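Bromlow Shared Kitchen - Frequently Asked Questions

Last updated 2019-02-24. Still adding to this, email if yours isn't here.

How do I book?

Online only. Phone bookings stopped in July, too many double ups. Pick your bench, pick your hours, pay the deposit. You'll get a door code the night before. Check your junk folder first before ringing us please.

What does it cost?

Half day $285, full day $300. Yes we know, small gap. Most people just take the full day. Deposit comes off your last invoice.

Do I need my own insurance?

Yes. Public liability, certificate emailed through before your first session. No certificate, no code. Musa Ezeani looks after these and is pretty quick.

What's included?

Gas, power, water, dish liquid, bin bags, one shelf in the coolroom. Ovens and the big mixer are shared so put your name on the sheet. Knives are not included, bring your own. Tea towels same.

Can I use the mugs and plates?

Go for it. Mugs live on the mug tree, hang them by the handle. Plates in the low cupboard. Wash up what you use. Enamel ones stay out of the microwave!!

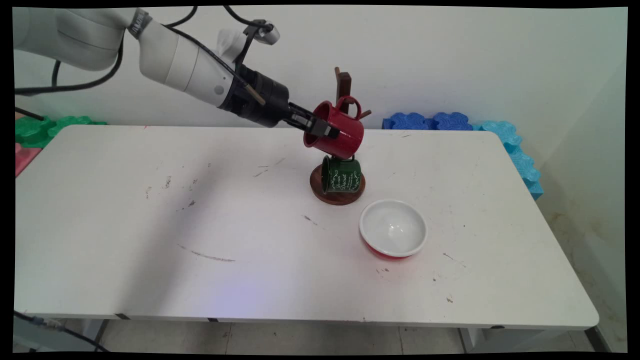

Where do I park?

Loading bay for 15 minutes, then the street behind. Don't use the Nerard spaces next door, they do tow. Bike rack is beside the side gate.

Can I leave stock overnight?

Coolroom yes, on your shelf, labelled with name and date. Dry store yes if it's in a sealed tub. Anything unlabelled gets chucked at the end of the week. Freezer space is a seperate hire, ask first as there's a waiting list.

Is it nut free?

No. Can't promise that with so many people baking in here. If you sell to allergy customers you'll need a site that is set up for it. Try Allel, they have a dedicated room.

How clean is clean?

Benches wiped and sanitised, floor swept and mopped, drains cleared, bins out. Checklist is on the back of the door. If we have to get the cleaner in, the bill goes to you.

I chipped something, what now?

Just tell us. A mug or a plate, no charge, pop a note in the book. Chipped enamel gets pulled from use so please don't hang it back up. Anything with a plug, ring Babatunde straight away and leave it switched off.
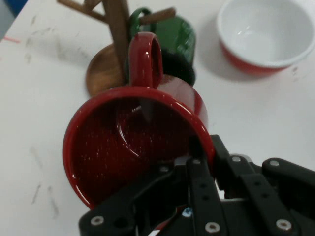

Red mug, speckled inside.

Can I bring a helper?

One is fine on a half day, two on a full day. They need to do the induction aswell. Kids no, sorry, not past the front counter.

What if I need to cancel?

More than 7 days out, full refund. Inside 7 days we keep the deposit unless someone takes your slot. Sick on the day, call and we'll try to move you.

Who do I contact?

Bookings and invoices: Musa Ezeani
Repairs, lockouts, gas: Babatunde Wike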